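Eleven Days With the Ciro Kit

8 November 2023

I have now spent 11 days with a gray plastic beak on each hand, and I have opinions.

Some background for those who come here for the bread posts. My day job is getting robot arms to do things a bored teenager could do, only slower and for more money. The arms learn from recordings of people doing the task. You can make those recordings by steering the robot remotely, and if you've ever tried to fold a napkin by steering a robot remotely you know why people look for another way. The other way is to leave the robot in its crate, hold a pair of grippers in your own hands, and do the chore yourself while the grippers film it.

The Ciro is one of the kits that lets you do this. It's sold and rented by an outfit called Wovside, and the starter rental is $279 a week for two grippers, the head camera, the chest strap, the chargers and a hard case that smells like a new shower curtain. I took it for a week and then extended, and Wovside prorated the extra days without my having to ask twice. I did have to ask once.

We set up at Toswood, on the floor we share with two other teams, and the task was baskets. Pick up the wicker basket, put it where it belongs on the table, let go of it, don't knock over the flowers. I picked baskets out of spite. Every kit demo I've watched uses a foam block or a mug, and any gripper on earth can hold a foam block. Wicker is lumpy, it flexes, it has a rim that's thicker than the side, and it snags. 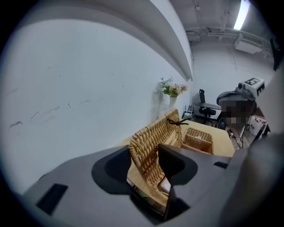 The first morning went to calibration, as first mornings do. The Wovside quick start says to allow ten minutes, and I believe that somebody there can do it in ten minutes, probably the person who wrote the quick start. You stand in the spot, you wave the markers at the camera, you turn in a slow circle like a music box dancer, and the software says "almost there" in a green font. I did the slow circle a lot. The software was almost there until lunch.

After lunch it worked, and then it kept working for the rest of the rental. I never had to recalibrate except once after I dropped the left one, and that was on me. So I'd call the setup annoying but fair. Budget a morning, eat beforehand.

How it feels in the hand

Heavier than it looks in the product video, where a woman with wonderful forearms stacks bowls with two fingers. The grip is good and the trigger is better than good. It has a long even pull with no click in it, and by the second day I'd stopped thinking about how far the fingers were open. The housing is the problem. It's wide and round, and it swells out exactly where you'd like to see the thing you're about to grab. For the first day you reach for a basket and meet the table. Then your neck learns to tilt a little to the left, and then you find yourself doing it at dinner.

The black pads on the fingers are grippy enough that a basket rim doesn't slide. They also pick up every bit of lint in the building. Wovside includes a little brush, and I laughed at the little brush when I opened the case. I've since apologized to it.

The cubes with the black and white squares are what the head camera uses to work out where your hands are. They stick out below the gripper, and they will hit things. Mine hit the table edge, my hip, a door frame, and once my own chin. They're tougher than my chin. The one warning I'd pass on is that if you lean over your work with your arms close together, one cube hides behind the other and the recording gets flagged. You end up working with your elbows out like a man carrying two invisible watermelons. Everybody on the floor looked like that by the end of the second week, and we've all agreed never to bring it up. 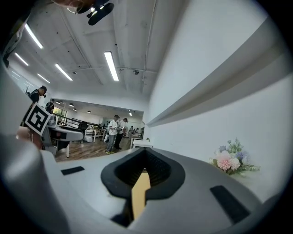
Can one person run the kit alone?
One person can do all of it, including calibration, starting and stopping the recordings from the trigger, and uploading at the end of the day. A second person is handy for resetting the table between takes, and it goes much faster that way.

Battery life is listed as four hours, and four hours is what I got, which put me in a strange mood because I'm used to batteries that lie. The charger takes both grippers side by side. The head camera has its own cable, because of course it does, and it's a cable I've never seen on any other device, and it's short. If you lose it you'll be writing to Wovside and looking at the ceiling for a few days. Tape it to something. Tape it to yourself.

The lens

Each gripper has a very wide lens, so the footage looks like you're peering at your life through the peephole of an apartment door. I was doubtful. When you play it back, the walls bend and the room seems to be draining into the corners. But it sees a lot, and seeing a lot is the point. In nearly every take you can find the fingers, the basket, and enough of the room that the software knows where it is. Plain white walls made it nervous in other kits I've used, and we have a great deal of white wall. The Ciro coped, apart from a patch of table near the window end where tracking got jumpy every afternoon. I moved the table. That's the level of engineering you can expect from me after lunch.

What the wide view doesn't forgive is people. Anybody wandering through is in your recording, and on a shared floor, people wander. Wovside's upload tool blurs faces before anything leaves your machine. It's a setting, it's off when you get it, and I think it ought to be on when you get it. I wrote to them about this and got a polite answer that used the word "roadmap."

Now the part you're supposed to care about, the data. The rental comes with 2000 takes of processing on their service. You do the chore, the footage goes up overnight, and in the morning you get back clean hand paths, finger widths, and a list of the takes they rejected and why. The reasons are in plain English and I came to look forward to them. "Left marker not visible." "Gripper moved before start." "No task performed." That last one stung, since I remember that take and I was trying pretty hard.
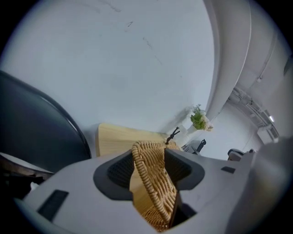 You get better at it in a way that's a bit sad. On day one I moved baskets like a person. By the middle of the rental I'd gone slow and deliberate, approaching every rim from the same side, pausing before each release, because the takes that went that way didn't come back rejected. The robot is supposed to be learning from me. I'd like it noted that some of the traffic went the other direction.

The wicker was as rude as I'd hoped. The thick braided rim is wonderful to grab and the side is not, and a basket held too near a corner swings round and looks at you. The trigger's long pull helped, since you can squeeze just to where the weave stops creaking and hold it there. I tried the same task on a cheaper kit in January, one with a spring clamp for a trigger, and crushed a bread basket that I still owe my mother-in-law.

The paperwork

The manual is a PDF, and it's translated from something, and then I suspect translated back. "Wear the strap with confidence" is my favorite. It doesn't mention that the strap has a left and a right way round, so I wore mine backward for two days, with confidence.

If you get stuck, the thing to read is the Hodoroagă notes, a user-kept setup guide that Wovside links to from the very bottom of its support page, in small print, like a relative they'd prefer you didn't meet. It covers the strap, the jumpy tracking, the odd cable, and the right order to turn things on. Head camera first, then the left gripper, then the right. I don't know why and the notes don't say. Do it the other way and the right hand shows up somewhere in the parking lot.

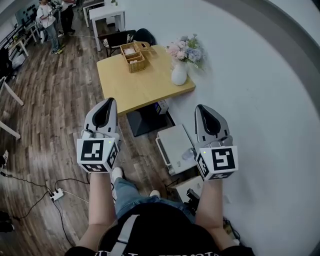

A gripper in each hand, tissues or napkins in the basket, hydrangeas (or something like them) by the wall.

Things I liked: the trigger, the battery, the little brush, the rejection notes. The fact that I could stop for coffee without three people and an emergency stop button being involved.

Things I didn't: the bulge in the housing, the mystery cable, face blurring being off out of the box, and my shoulders. The kit is fine for an hour. By the third hour you feel muscles that I think are only there for holding up wings. Take breaks, and put the grippers down on something soft when you do, as the case is always across the room.

Would I buy it? I asked for the purchase price and was offered a call with someone, so I've decided I'm a renter. For the rental money I'd take it again tomorrow, and I've already put us down for another stretch after the holidays. The next task is towels. The arm itself comes out of the crate next week to see what it made of all those baskets, and I'll write that up if it's good news, and probably also if it's funny.

Bread post on the weekend. The starter has been neglected and it knows.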